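November, bench notes, paper room
Gelatin size, second batch

Continuing from the last entry. First batch on the Maeng rag stock came out too stiff at the edges and blotchy in the middle, so the sheet rattles when flexed and still feathers under ink. Eun-ji Tak thinks the size went on too warm and drained to the low corner of the felt. Plausible. The blotches line up with where the sheets were lifted.

Changes for this batch: weaker solution, flat drying, no heat lamp. Gelatin is the plain unflavored powder from the Sketstead tub. Soaked 25 g in cold water until the grains were swollen through and no dry cores showed when pressed on glass, then topped up with warm water to the line on the big beaker. Held in the water bath below the point where it smells. Skimmed once. Strained through the old nylon cloth, which needs replacing.

Dipping: slid each sheet in at a shallow angle, left it until the gray went even on both faces, drew it out over the glass rod. The rod leaves a mark if you stop halfway. Two sheets have this mark; penciled an R on the back of each.

Supermarket dessert gelatin came up again as a stopgap for when the tub runs out. No. It carries sugar, acid and dye along with the gelatin. Sugar keeps the surface tacky in damp weather and is an invitation to silverfish, and the acid is the last thing we want in rag paper. Fine for pudding. If the tub runs out, we wait for the Jindton order.
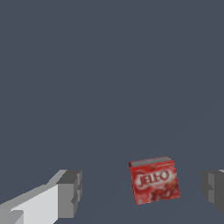
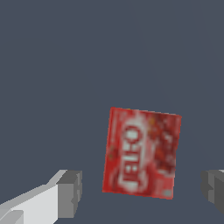
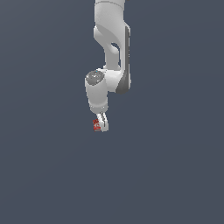

First two: red box. Slate gray behind all three.

Drying: laid the sheets on felts on the long table, windows shut, door open. Turned them once when the surface stopped feeling cold to the back of the hand. Curl was toward the upper face before turning and mostly gone after. The sheets nearest the door dried ahead of the rest and have a slight cockle along that edge. Next time the door stays shut until the first turn.

Pressed overnight between blotters with the light board on top. Changed blotters in the morning. The blotters came out with a faint tide line, so there was still water moving.

Ink test, iron gall, medium nib, on an offcut from each sheet:
Plain stroke -- clean both edges, no feathering.
Crossed strokes -- slight spread at the crossing on the R sheets, none on the others.
Scrape and rewrite -- fibers lift but take ink again without bleeding. Better than batch one by a wide margin.
Water drop -- sits as a bead, leaves a dull spot when blotted.

Fold test was done by hand, so treat it as an impression. Softer than batch one, no cracking at the fold, a little less snap than the Tokanstead reference sheet. I would not go any weaker. The unsized control drank the ink straight through to the blotter, as expected.

Alum: left out this time. Eun-ji wants a side-by-side with and without. My objection is the same as before, that it drops the pH, and we have no way to follow that over the years these sheets are meant to last. Agreed to do one pair on offcuts only, labeled, kept in the end drawer away from the good stock.

The leftover size gelled in the beaker. It remelts, but it loses strength and goes off fast, so I threw it out. Beaker and rod washed in hot water. The skimmer still has a film on it and is soaking in the left sink.

To do:
Replace straining cloth.
Ask Jindton whether they list the gel strength of the powder. The tub label does not give it.
Mark the fill line on the beaker again, the tape is lifting.
Repeat the dip with the rod raised two fingers higher and see if the stop mark goes away.
Leave the R sheets out of the bound set. Use them for endpaper trials.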